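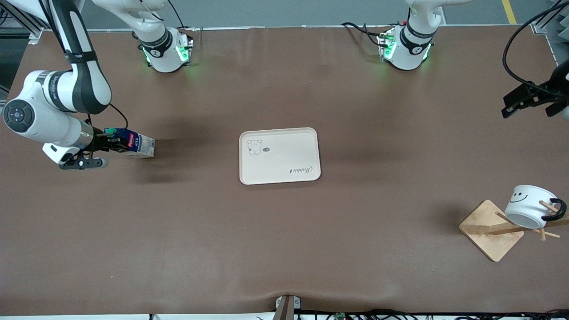
The two-arm table cell, with a milk carton in the right gripper.

Two-Arm Table Cell: Setup and Care FAQ
4 min read

These are the questions we get most often from people taking over a shift on the Alla cell. They cover the table, the arms, the grippers and the wrist cameras. Anything electrical behind the bases goes to Stefaniia Didenko.

Which arm is left and which is right?

Left and right are the robot's own, as if you were sitting at the far edge between the two bases and looking out over the table. From the operator's side they are swapped. The right arm is on your left. All log entries use the robot's sides, so please write "right gripper" only if you mean the robot's right.

What do I check before the first run?

Look at the light rings on both bases. Green on both arms means they are enabled and you can load a program. If one ring is any other color, leave both arms where they are and read the message on the pendant before clearing it.

Then look over the mat. It should lie flat with no lifted corners. Pick up crumbs, tape and cable tie ends, and move loose cables at the operator edge away from the working area.

Where do the objects go?

Positions don't have to be exact. The tray goes near the middle and the mug rack off to one side, with its base turned so a corner points toward you. Leave clear mat between them so either gripper can come down without touching the rim of the tray or a peg. The mug hangs by its handle. The carton can start anywhere the right arm can reach.

Can I use a full milk carton?

No. Use an empty, dry one with the top closed. Replace it when the sides go soft, because a soft carton folds under the fingers and the grip width in the program no longer fits.

How often are the finger pads cleaned?

Every 4 hours of running, and at the end of the shift. Use a lint-free cloth barely damp with isopropyl alcohol. Wipe the inside face of each pad from the bracket toward the tip and let it dry with the gripper open. Don't spray anything directly at the wrist.

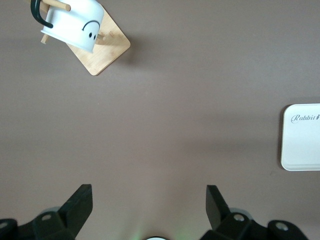 Wrist camera view with the gripper open. Both finger pads should be in view.

How do I know the wrist camera is aimed correctly?

Open the gripper all the way and bring up the live view. You want a finger pad at the bottom left and another at the bottom right, with the gap between them near the center. If one pad sits much higher than the other, the camera has turned in its bracket. Loosen the bracket, square it up, tighten it and run the camera calibration again.

There are small specks in the wrist view. Is the lens dirty?

Move the arm a little and watch them. Specks that travel with the mat are dust on the mat. Specks that stay in the same spot on the screen are on the lens. Use the blower first and a lens cloth only if that fails.

The finger screws look fine. Do I still have to check them?

Yes, at the start of each week. Power the arm down, then try each finger bracket by hand for play. If there is any, take the screws out one at a time, clean the threads, and refit them with the driver from the cell drawer. Precious Manalo keeps the torque sheet. Write the arm, the finger and the date in the log.

When are the pads replaced?

We change them as a pair, never one alone. The last right-hand pair came off at 2,934 grip cycles with a worn edge at the tip. The pair before that lasted only 1,179, after someone ran it against the rack base. Go by wear and treat the counter as a reminder to look.

A cable is pulling at the wrist. What should I do?

Stop the arm and jog the wrist slowly through its full turn. The loop should stay slack the whole way. If it goes tight or rubs on the link, move the clip nearest the tool and try again. Never tape a cable to a joint.

What happens at shutdown?

Open both grippers, send the arms to park, and wait for the move to finish before you disable them. Spare pads and the Dallton cable clips go back in the drawer. The cell should be parked by 8 p.m.

Related
Replacing a finger bracket
Wrist camera calibration, step by step
Mat care and replacement
Skoryk pendant: clearing common messages

Contact the cell team at the Prirov front desk | © Prirov | Back to top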